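Staff > Meetings > Dish and Table Crew
Print this page | E-mail this page

Minutes, Dish and Table Crew, Trendholm dining hall, March
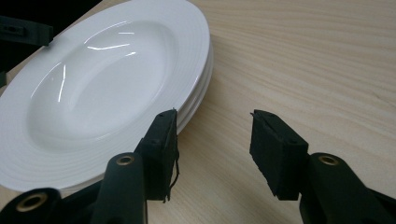
One of the evening crew asked straight off whether teaching the gripper to handle plates means fewer shifts come fall. The manager said no hours get cut this term, and I was asked to write that down word for word, so there it is — no hours get cut this term.

We had 17 people in the room, which is a great turnout for us (the cookies helped, I'm sure).

Plates. The soup plates with the wide rims are still the hard ones. Atex wants more practice picks on short stacks before we try tall ones, and I'm all for it! Two of us will do plate practice for 30 minutes before lunch setup. It's paid time, so please clock in first.

Wrists. Several people said they'd happily never lift another full stack. Others like the stacking and hate the scraping, and wondered why the machines never start with the scraping. Good question, and I've passed it on to Atex.

Job titles. Miettinen has suggested "station operator" for whoever looks after the arm. We want to know if that comes with a raise before anybody wears the badge. Left open.

Breakage. We agreed a plate chipped during practice doesn't go on anyone's record.

Next meeting is Sunday at 2, same room. Bring your shift swaps.

This site uses cookies. By continuing you accept our cookie policy.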